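Wie packt man eine Schachtel richtig voll?
Wissen für Kinder, Abteilung Alltag und Technik
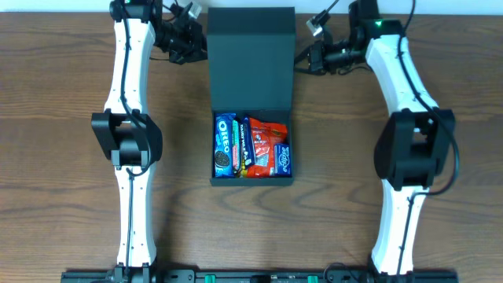
Offene Schachtel mit verpackten Süßigkeiten und Snacks. Links steckt eine lange blaue Kekspackung.

Eine Schachtel hat nur begrenzt Platz. Wer sie gut füllen möchte, beginnt mit den Dingen, die eine feste Form haben. Lange, schmale Packungen legt man dicht an eine Wand und parallel zueinander. Auf dem Foto liegt die Kekspackung an der linken Wand, gleich daneben folgt eine schmale Packung.

Anders verhält es sich mit Tüten. In einer verschlossenen Tüte befindet sich neben dem Inhalt meist auch Luft oder ein anderes Gas. Es schützt empfindliche Snacks vor dem Zerbrechen. Eine Tüte braucht deshalb viel Raum, lässt sich aber ein wenig verformen. Die rot-orange Tüte nimmt einen großen Teil der rechten Hälfte ein.

Wichtige Wörter
Volumen: der Raum, den ein Gegenstand einnimmt.
Hohlraum: eine Lücke, in der nichts liegt.
Falz: die Knickstelle in Pappe oder Papier.

Zum Ausprobieren
Suche eine Schachtel und 8 verpackte Dinge aus dem Vorrat. Packe sie zweimal ein, jedes Mal in anderer Reihenfolge. Schließe den Deckel, ohne zu drücken.

Kindermuseum Esthorpe, Stand: 26. August 2026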